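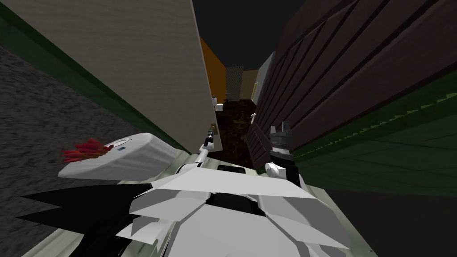 Gunvor Söderlund wrote in after my last post to ask why a robotics club spends so many evenings in a simulator when there's a perfectly good workshop with a lathe in it next door. Wouldn't the students learn more, she said, from burning out a motor or two?

Well, Gunvor, I had the same grumble when I joined! I came to Collanlow to solder things. I've now been helping out since May and I think I've soldered one connector, and that was on somebody's headphones.

The dull answer is money. The arm we'd like costs more than the club has ever had in the bank, and we've got 17 students who all want a go at once. In the simulator they each get a whole robot, two arms and all, and if one of them drives it through a wall the only thing hurt is their pride. Aiman Teoh managed to get his stuck halfway into a floor last term and it just sat there shivering. We all gathered round to watch.

The other answer is Fivby, the contest the students have entered this year. It's all done in simulation. You're given a building you haven't seen before, a robot with two arms, and a list of errands, and your code has to find the things and deal with them. The first round is scored over 30 runs and the layout is shuffled every time, so you can't just teach it one route and cross your fingers (we tried).

Corridors are our weak spot at the moment. Give our code a nice open floor and it potters about happily, but put two walls close together and it starts dithering about which arm to lead with. Marlina Jugah reckons the planner is treating both elbows as if they were twice as fat as they are. Teguh Pattinasarany reckons it's the turning. They've had this argument over two packets of biscuits and I still couldn't tell you who's winning — I change my mind depending on who spoke last.

What I can tell you is that Marlina's branch did 829 steps without touching a wall on her best run, and Teguh's did just over 600. He says his was carrying something and hers wasn't, so it doesn't count. Fair enough, probably.

The bit I've got properly fond of is the view from the robot's own head. You'd think it would be simple to drive from, but as soon as the body leans everything leans with it, and the newer ones go very quiet and tilt their heads at the monitor. Marlina Ismail (the other Marlina, yes, it gets confusing on the group chat) has written a little overlay that draws a level line across the screen. It helps a lot. It also makes me slightly seasick, so I've asked for a button to turn it off.

Anyway, Gunvor, you'll be pleased to hear the lathe isn't being neglected. A couple of the younger ones are turning wheels for a small trolley robot they've called Sembiring, and it has already run over my foot. I'll put something up about that once they've sorted the brakes. Entries for Fivby close soon and the write-up still has a big gap under "testing", so that's my evening gone.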